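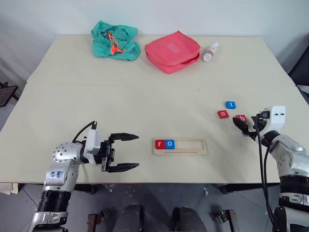
5.3 A stall during the spelling task

Figure 4. The spelling task under way, with "r" and "o" in the tray and the tiles "t", "o" and "b" on the table. The right gripper is over the table beside the "b".

We would like to spend a little time on the one fault that cost us more evenings than all the others put together, partly because we suspect other groups have met it and quietly restarted their controllers, as we did for longer than we care to admit. The task itself is a friendly one. The two arms must spell "robot" in a shallow wooden tray, taking loose letter tiles from the table one at a time, and the Palumbo planner decides which arm goes next.

In the May trials at Ludthorpe the first two letters almost always went in without trouble. The third was another matter. Over 30 runs ended with the right arm closing on the "b", lifting it a little, and then simply holding still until the watchdog timer gave up and cut power to both arms. The log showed error 2051 each time, which the manual lists as a joint torque limit, and so we very naturally went looking for a collision. We checked the table height, the tray and the finger pads, and Lena Malinowski patiently rebuilt the wrist mount, all to no effect whatever.

The real cause was a good deal duller. The cable leaving the right wrist module hangs down along the arm, and at the particular wrist angle needed for a tile lying far to the right it was pulled tight against the forearm. The extra load was small, but our limits had been set at Samlow with a shorter cable run and left no room for it. Eugeniusz Borkowska found this by moving the arm through the pose by hand with the power off, and feeling the tug (a method we can warmly recommend!).

What worries us more is the way the stop was handled. When the watchdog cut power, the brakes engaged but the gripper relaxed, so the tile dropped. A letter tile does no harm, but the same controller is used at Pernden for heavier parts, and there a dropped load near somebody's hands would be a serious thing. We have therefore changed the stop sequence so that the fingers keep their grip until an operator releases them, and we now repeat the slow wrist sweep after any change to the cables. The remaining stalls, 3 in all, came from the planner and are taken up in Section 5.4.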